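Lotex — About Us

Who we are

Lotex is a small company which buys, repairs and sells used office computers. We have been doing this work for nine years. We began in one rented room behind a print shop, with two tables and a telephone, and today we have our own building with a workshop, a store room and a front counter where customers can come in and talk to us.

Most of our customers are schools, small offices, dental practices and families who need a computer that works well and does not cost too much. 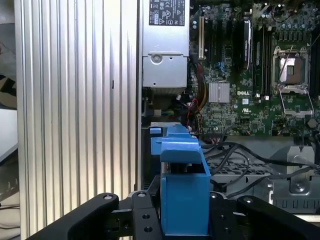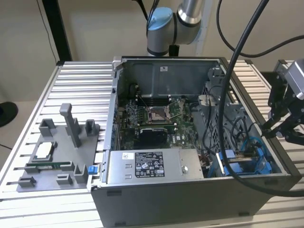 How the company started

The founders of Lotex worked before in the accounting department of a furniture wholesaler. Every few years the wholesaler changed all the computers in the office, and the old ones went down to the basement. There they stayed, one on top of the other, until somebody called a truck. Many of these machines had nothing wrong with them. They were slow, they were dusty, and the people upstairs were tired of them.

We asked if we could buy them, and the answer was yes, if we carried them up the stairs ourselves. So we carried them. We cleaned them at home in the evening, put more memory in them, and sold them to neighbors and to a language school. The language school came back the next year and wanted more. This was the moment when we registered the company.

The name Lotex does not have a deep meaning. We wanted a short word that is easy to spell on the telephone.

What we sell

We sell desktop computers, laptops, monitors, keyboards and cables. Almost everything comes from offices which have changed their equipment. We prefer business models, because they are made to be opened and it is usually possible to find parts for them many years later.

Our products are in two groups. Husar is our name for the desktop computers we prepare for offices and schools. A Husar comes with a keyboard, a mouse, a power cable and an operating system which is already installed. Pulari is our name for laptops. With every Pulari we write the condition of the battery on the paper that comes with it, and if the battery is weak we say so and the price is lower.

We also sell machines without a group name, for people who like to finish the work themselves. These are on the shelf beside the front door. Please ask before you open one — we will gladly lend you a screwdriver.

How we grade

In our trade every seller uses letters and stars, and they do not mean the same thing from one shop to the other. We use plain words. "Clean" means you must look closely to find a mark. "Used" means you will see scratches on the cover or the corners. "Worn" means the computer works correctly but it is not pretty, and there can be a crack in the plastic or the rest of an old sticker. All three have the same guarantee.

Data from the previous owner

This is the question we hear most from companies who want to sell us their equipment, and we understand it very well. Every drive that comes to us is erased before the computer goes to the store room. If a drive cannot be erased it is destroyed, and the company receives a written list with the serial numbers. You can also keep your drives and give us the computers without them. Many law offices prefer this, and the price we pay is then a little smaller.

Companies who sell to us

We collect from offices in our region when there is enough to fill the van. For a smaller quantity, please bring the equipment to our counter. It helps us if you keep the power adapters together with the laptops, and if you take off the BIOS passwords before the collection. A forgotten password can keep a good laptop on our shelf for months.

We do not take printers any more. We tried it for two years, and the ink was on everything.

Huda

Huda is our school program. Every August we put aside computers for schools which cannot pay the normal price, and we deliver them before classes begin. Since the beginning of the program 2000 computers have gone to classrooms and school libraries. A school can write to us from February, with a short letter which explains what the computers are for and who will look after them. It does not have to be a beautiful letter.

We ask the schools to send the computers back to us when they do not need them any more. Some parts can be used again, and the rest goes to a licensed recycler.

Our building

We moved here when the old room became too small. The building was a bakery before, and it has 1000 square meters on one floor, which is good for people who push heavy carts all day. The workshop is on the north side. It stays cool there in summer, but in January we wear sweaters.

The front counter opens at 9 in the morning. If you come with a computer for repair, please bring the charger also, and write down for us what the problem is and when it happens. We look at the computer first and tell you the price. If you decide not to repair it, you pay nothing for the looking.

We answer letters and e-mails in English, and we try to answer on the same day. In August it can take longer because of the school deliveries.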